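Skilau opens its sorting service for small homes

The household service firm Skilau will offer from January a new service for families who live in small flats and have no more place for their things. The service is called Flesik. It was tested during the autumn in the district of Aguirre, where 120 households took part, and it will now be open to everybody who lives in the city.

Flesik is a visit at home by a team of two persons. They come with folding boxes, labels and a pair of steps, and they stay for one morning or one afternoon. In this time they work through one room together with the family. The family decides what stays. The team decides nothing, but it asks many questions, and it carries.

"We have seen that people do not need a bigger cupboard in the first place," said Wahyudi Yusof, founder of Skilau. "They need four hours with somebody beside them who is not tired of the subject. When we come in the door, the cupboards are very often quite good already."

The price of one visit is 900 for a room of normal size, paid after the work is finished. A second visit in the same home costs less. Households which took part in the test in Aguirre keep their old price until the end of the summer.

One table to begin with

Each visit begins at a table. The team asks the family to clear one surface, and if there is no such surface, to choose the one that is used most. Everything that has no fixed place in the room is then brought to this table and divided: food and snacks, bags, papers, clothes, and things which belong in another room. Snack packets and plastic bags make a heap very quickly, and for this reason they are taken first. Full packets go to one shelf of the kitchen, and empty wrappers go out of the flat the same day.

Clothes come after this. Skilau recommends that folded clothes are kept in open compartments where the family can see them, and that jackets hang in a tall space of their own. Small drawers are for small pieces only. In children's rooms the team likes to use furniture that does two jobs, for example stairs with drawers and shelves built into them -- these are now found in many flats with raised beds, and often half of the space inside is not used well.

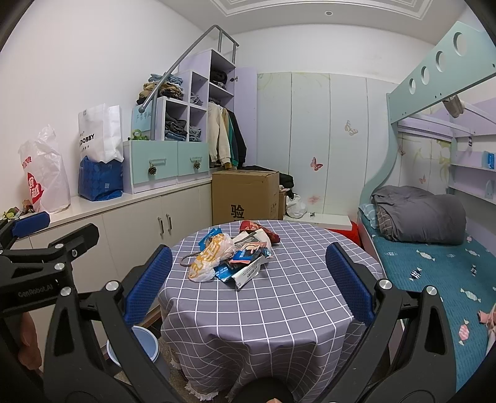 Bags inside bags

The most common finding from the test homes was the number of carrier bags. Paper shopping bags, woven totes and thin plastic bags were kept on counters, on door handles and behind wardrobes, and many had still something inside. Fulgencio Pastor, who leads the visiting teams, has made from this a fixed step of the work. Every bag in the room is opened and emptied before anything else is put away.

"A bag on the counter looks like it is waiting for somebody," Mr Pastor said. "We open it, and there is a receipt and one pair of socks from last winter. After this the family laughs, and the rest of the afternoon is easier."

Bags in good condition are folded flat and kept in one place, near to the door. Cardboard boxes from deliveries are treated in a similar way. A box may stay only if it has a use which the family can name, and it gets a label on the short side.

Where the things go

Families can give clothes, toys and small furniture directly to the team at the end of the visit. Skilau has made an agreement with Estton, a second-hand shop with its own repair room, which collects from the Skilau store twice a month. During the test period Estton received 1,000 pieces, mostly children's clothes, and also stools, basins and lamps.

"It arrives clean and in pairs," said Primo Melis, manager of the shop. "For us this is already half of the work -- a single shoe we cannot sell."

How to book

Bookings for Flesik are open now at the Skilau office and by telephone, between 9 in the morning and 4 in the afternoon. The first visits will take place in January. Families are asked to say which room they wish to begin with, and whether there are stairs without a lift.

Press contact: Cayetano Iglesias, Skilau press office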